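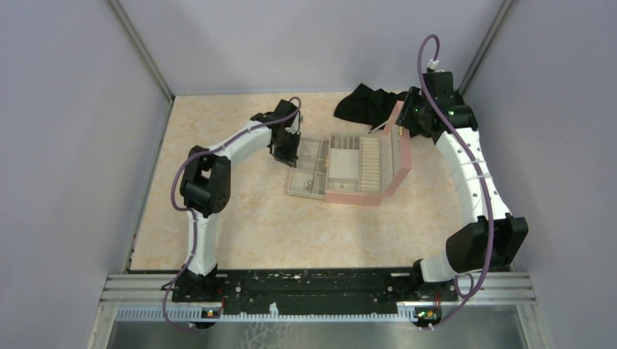
On 30 May 2019, a list member wrote:

> The planner in Lodo refuses any goal for the left arm once the right
> one is parked over the back right of the table. No error, only
> "start state in collision". I have padding at the default and
> the table modeled as a plain box. The arms are clearly not touching
> anything. Is the checker wrong, or is it my model? Second question:
> the perception node keeps merging the clear tray with the pink
> box next to it, so the grasp generator proposes grasps on a combined
> object that doesn't exist.

The checker is probably right about the model it was given. We had the same symptom on the Sanna cell in April, with two arms on one plate and walls on three sides.

Start with the walls. If you imported the enclosure from the Grullovmont mesh pack, the left wall in that file is vertical. Ours leans in, and I replaced it with a tilted slab. That fixed nothing for your case but it will bite you later on the left elbow, so do it while you have the file open. The right wall is the one to look at first. With the right elbow out to the side, the link clears the wall in reality and does not clear it in a padded model. Run

 lodo_check --state current --pairs --verbose

and read the first pair printed. If it says right_elbow / wall_right, drop the padding on that pair only. Do not lower the global value. The pair override goes in the scene file, under allowed_margin, and it takes meters.

If the first pair is left_gripper / right_wrist, you have a different problem: the parked pose is being read from the config and not from the joint states. Event drops the state message when the queue fills, and the default queue length is too short for two arms. I set ours to 70 and have not seen the stale pose come back. The log line to search for is "state age exceeded", which is only printed at debug level.

The cables are in nobody's model, ours included. I attach a capsule to each upper link, a bit fatter on the outside of the elbow. It costs planning time. On our benchmark set of 516 queries the mean went from 1335 to 2732 microseconds per check, and I left it that way. A cable hung up on an elbow costs more.

On the tray. Clear plastic gives you almost no depth returns, so the cluster grows from whatever does return, and that is the box beside it plus any metal pieces lying in the compartments. Tightening the cluster distance will split the open lid from the base before it splits off the tray. What works for us:

1. Segment in color first, then project the mask to depth.
2. Mark the tray class as no_depth in objects.cfg and fit it as a flat box at table height.
3. Exclude anything labeled no_depth from the merge step.

Step 3 needs the current branch. In the release the flag is parsed and then ignored – there is a ticket for it, with a patch attached that applies cleanly.

The ring insert is also worth a look before you trust any grasp inside the box. Our generator took the walls between the narrow slots for graspable edges and ranked them above the lid. I mask the whole insert unless the task is to place something in it.

One more thing on black cloth. If you keep one on the table, it comes back as holes in the depth map on our sensor, and Lodo treats holes as unknown, which means occupied. That can block the space under a wrist. Set unknown_is_free for the table layer only, up to nearly the height of the box, and leave it alone above that.

If the pair output shows something else, post the first 20 lines and the scene file, not the full log.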